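Will a machine ever do my ironing?

My kitchen bin has been full since breakfast and there's a heap of washing on the landing that I've been stepping over, so naturally I've spent the whole evening reading about robots.

I do this every September. The summer's over, the house looks like a jumble sale, and I go off to find out whether anyone has built a thing that will sort it out for me. The cloth and the bin, that's all I'm asking for!

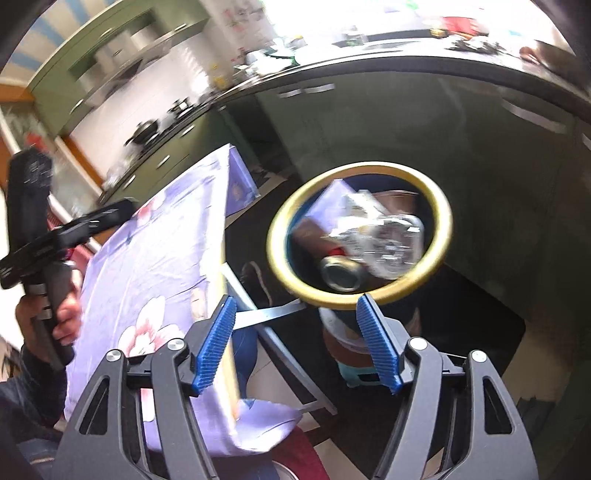
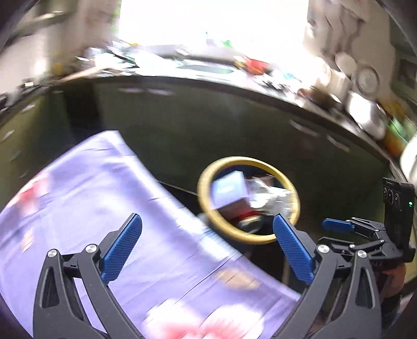
Flowery cloth, full bin, kitchen behind. Grippers at the ready in both.

Look at those blue ridged fingers. I'm oddly fond of them. Two pads that close on a thing, and with that you're meant to manage everything a kitchen throws at you. Try it at home with two wooden spoons — I did, with a tea towel, and it took me 5 goes to get one corner over the other. Cloth is horrible stuff when you think about it. It has no proper shape, it hides its own corners, and if you pull one end the other end wanders off somewhere.

Rubbish ought to be easier, and I think it is, a bit. A can is a can. You grab it and it stays the same size. But then you get the crinkly clear plastic, which is shiny and see-through and squashes as soon as you touch it, and I can see why a machine would get in a muddle over where it starts and stops. I get in a muddle myself before coffee.

So where have we got to? I read up on a few. Jeltora has a folding machine that wants you to clip each shirt on by hand, and by then you've done half the job (I had the same grumble about it two years ago). Dedum does a tidying arm on a wheeled base, and the clip on their site shows it clearing a table nicely, though in tiny letters in the corner it says the film has been speeded up by 400 per cent. I put my own stopwatch on it and worked out that a mug was taking longer than I take to wash one. And Grovow want £1,173 for something that only empties a dishwasher, and only if you've loaded it their way. My family can't load it MY way, so good luck with that.

My guess, and I'm no engineer, is that shop floors will get there well before houses. In a warehouse the boxes turn up in the same spot facing the same direction. At home there's a cloth over something, a bin on a stool, pans out, bits all along the worktop, and tomorrow every bit of it will have moved.

I'd still have one, mind you. I'd put up with slow. If it started on the washing at midnight and was done by seven I wouldn't care how many goes it had at a pillowcase.

Right, that bin. If anyone's tried the Dedum in a real house with real mess, do leave a comment, and please say whether it can cope with fitted sheets.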